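Flavcombe marbles (the game, I mean, since the glass ones get an article of their own) is a tabletop pastime I grew up with, and I've been adding to this entry on and off for years. You flick a marble from the near edge and try to stop it inside a chalked ring at the far side, and that's pretty much it! Where I come from we called the ring the "um", after the little town of Um, though the Hultton crowd will tell you it's named for the noise people make before they shoot.

The first written rules I know of came from Ľubica Ševčík, who typed them up on two sheets and pinned them in the hall at Hultton. She set the winning score at 16, and it's stayed there ever since. Before that every household had its own number, and the arguments went on well past tea (my grandad favoured 235, which took all weekend).
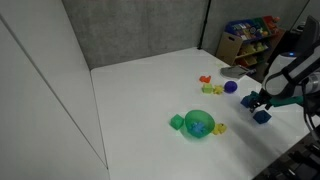 The playing surface matters more than the marbles do, and old hands are fussy about it. Kitchen tables were the usual thing, with a rolled towel along the back to save the skirting boards. A pale, smooth top like the big white one in the photo suits a fast game, and I'm fond of a rounded back corner too, though you'd want to shift the toys off the right-hand half before anyone took a shot. Slower players like felt, and in Um they still use an old door laid flat.

Inano brought out a boxed set with a printed mat and sold some 3,000 of them, mostly to grandparents, I reckon. The colours were lovely but the mat never lay flat. Mine's still in the cupboard, minus the blue marble.

The yearly meet is held in October at Flavcombe, and visitors are welcome to have a go. Bring your own chalk.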